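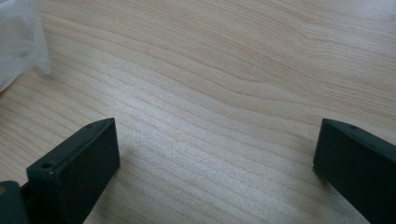 Care of the Two-Finger Hand Gripper: Workshop Tips

Istport Shared Workshop, Bench Care Pages
Prepared by Petronella Gumede. Checked by Innes Strachan.

These tips apply to the hand-held grippers kept at the Putport and Istport benches. They cover routine cleaning, the replacement of fingers, and simple faults that members may put right without booking technical help. Work on the motor or the circuit board remains with Dehua Gu and should not be attempted at the bench.

Before Starting

Switch the gripper off at the handle and remove the battery. Holding the trigger down for a few seconds after the battery is out will release any remaining charge. Set the fingers fully open before power is removed. If the gripper has already lost power with its fingers closed, do not pull them apart. Turn the small wheel at the back of the body counterclockwise until they part.

Clear a space on the bench wide enough for the tool and a parts tray. A bare wooden top is suitable for cleaning. For finger changes, lay down a folded towel, as the screws are short and roll a long way on a smooth surface. Members who prefer a magnetic tray may use one, but it must be kept away from the handle, where the position sensor is located.

Cleaning the Fingers

The fingers should be wiped after every session and washed once a month. For wiping, use a soft cloth dampened with water and a drop of dish soap. Wipe from the base toward the tip. A second cloth with plain water removes the soap, and a third, dry, finishes the job.

Do not use acetone, nail polish remover, or brake cleaner on any printed part. Rubbing alcohol is acceptable on the inner faces, where tape residue tends to collect, provided it is applied to the cloth and not poured. Residue that resists alcohol can be lifted with a little cooking oil, left in place for ten minutes, and then washed away with soap. Oil left on the inner faces will cause objects to slip.

Dust in the screw holes is best removed with a wooden toothpick. Compressed air drives it deeper and can carry it into the slide.

Removing and Fitting a Finger

Each finger is held by screws that pass through the finger into its mount. Use the hex driver from the Ridaswood kit, which is marked with green tape. The ball-ended driver in the general drawer will turn these screws but rounds them off in time.

1. Loosen all the screws on one finger by half a turn each before taking any of them out.

2. Remove the screws and place them in the tray in the order in which they came out. The screw nearest the tip is shorter than the others. A long screw driven into that position will split the finger.

3. Slide the finger straight off the mount. If it sticks, warm it with a hair dryer on the low setting for a minute and try again. Do not pry with a screwdriver.

4. Brush the mount clean and check it for cracks, particularly at the corners.

5. Fit the new finger by hand. It should seat without force. Start every screw by hand, then tighten each a little at a time until it is snug. One further eighth of a turn is sufficient.

Fingers are replaced in pairs. A new finger opposite a worn one will close off center, and the difference becomes noticeable on thin items such as cards and washers. Spare pairs are bagged together in drawer 12. Kindly return the worn pair to the same bag and mark it "used."

Checking Alignment

Refit the battery and close the fingers slowly on a strip of ordinary printer paper. Tug the paper gently near the tips, then near the base. The resistance should be equal in both places. If the tips hold and the base does not, the screws at the tip end have been tightened first, and the finger should be loosened and seated again. If the base holds and the tips do not, the mount may be bent. Set the tool aside with a tag and inform Dehua Gu.

A second check is made with the fingers open. Stand the gripper against the squared block and compare the two tips. A small difference in height is permitted; the card kept with the block shows the limit.

Care of the Slide

The slide behind the mounts requires very little lubricant. Apply one drop of the Seok light oil to each rail after every 64 hours of use, open and close the fingers 11 times, and wipe off whatever has gathered at the ends. Grease should not be used. It holds sawdust, and a slide packed with sawdust and grease takes most of an afternoon to clean.

Common Faults

The fingers chatter when closing. The battery is usually low. Charge it fully before looking further. If the chatter continues, clean and oil the slide as described.

One finger wobbles. Check the screws first. When these are tight and the wobble remains, the holes in the finger have worn and the pair should be replaced.

The fingers stop short of closing. Look for grit on the slide. Kagiso Mokoena has also found scraps of packing tape folded behind the mount on two occasions, where they are hard to see without a flashlight.

The gripper closes but does not hold. Wash the inner faces to remove oil or polish. Bench tops and tools treated with spray wax will transfer it to the fingers.

Storage

Store the gripper with its fingers slightly open and its battery removed. It should rest on its back in the padded case. Do not hang it by the fingers. Keep the case away from the radiator and the south window, especially in July, as printed parts left in strong sun may warp.

Record each finger change on the card inside the lid, with the initials of the person who carried it out. Replacement cards and screws may be requested from Eftychia Gkikas at the front desk, extension 1439.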